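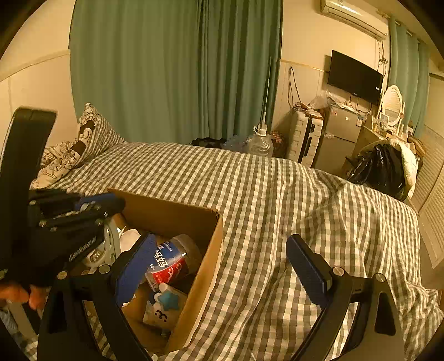

**Voyle 300 prepaid data SIM**

We've been selling the Voyle since November and it's still the one we put in our own phones! You get 300 GB to use over 11 months, with no monthly cut-off, so a quiet spell doesn't cost you anything (lovely if you only stream at weekends). It runs on the Meris network, which now reaches more than 801 villages, Prikosside included.

- Fits any unlocked phone or tablet
- Share with up to 2 other devices
- Top up in the Sekar app or at the till

Calls and texts are charged separately.

Page updated 2021-01-28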